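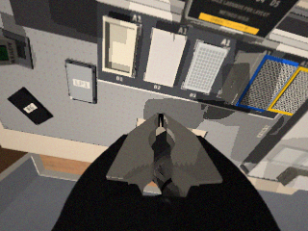
Bench News: Picking a Gripper for the Deck Cell

Since March the automation group has been working out which gripper to buy for the arm behind the liquid handler. Devendra Jaiswal built the cell in simulation first, so we could try the candidates before spending any money. Two made it to the final round: the Kinomov, with angular fingers, and the Plekholm, a flat parallel type with a wider body.

Each gripper was given the same jobs. It had to take a plate from the landing position, set it on the deck, bring it back, and swap a tip rack. Mỹ Lục wrote the test script and ran 1,391 moves in all, changing the start position of the plate a little each time. A move counted as failed if the gripper touched anything it wasn't supposed to touch, even if the plate got where it was going.
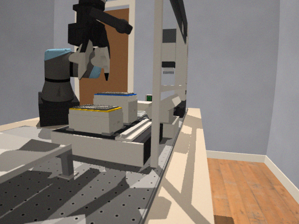 Fingers empty, above and to the left of the tip racks.

The Kinomov finished 95 percent of its moves cleanly. The Plekholm finished 67 percent. Most of the Plekholm failures were contacts between the gripper body and a neighboring rack, and nearly all of those came during tip rack swaps. On plate moves with open space on both sides, the two were close enough that we would have been happy with either one.

Speed was less of a factor than we expected. Ramesh Sandhu tried raising the arm speed for both grippers and found that the short moves over the deck hardly changed, as the arm spends most of that time slowing down for the approach.

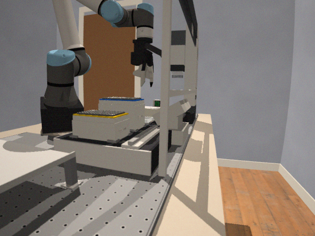 Clearance was the main thing we wanted to learn about, and it took the most time. A gripper that fits nicely over one rack can still hit the one beside it on the way out. The box with the blue rim stands taller than the yellow one in front of it, so a path that is safe over the first can be too low for the second. Mỹ set a single travel height for the whole deck, based on the tallest item, and had the arm drop only once it was over its target. That added a little to each cycle and removed a whole group of failures for both grippers.

We also compared two controllers. The Bhardwaj unit took the simulated paths as they were. The Kekton needed an extra conversion step, and it rounded some of the wrist angles – a small error, but enough to show up at the fingertips. Pankaj Kaushik has asked the supplier whether newer firmware handles this.
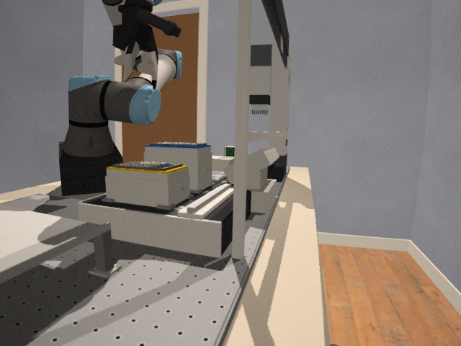 None of this replaces a test on real hardware. The simulation doesn't model plates that stick to the deck or lids that slide, and both happen in our lab every week. We have asked for a Kinomov on loan and will repeat a shorter set of 182 moves when it arrives. Camera placement is still open too. Afia Bawa would like one on the wrist and one fixed over the deck, and she will compare the two views during the loan period.

If your group has labware you want included in the hardware test, send Afia the part number and the plate height. Odd sizes are welcome, especially anything deeper than a standard plate.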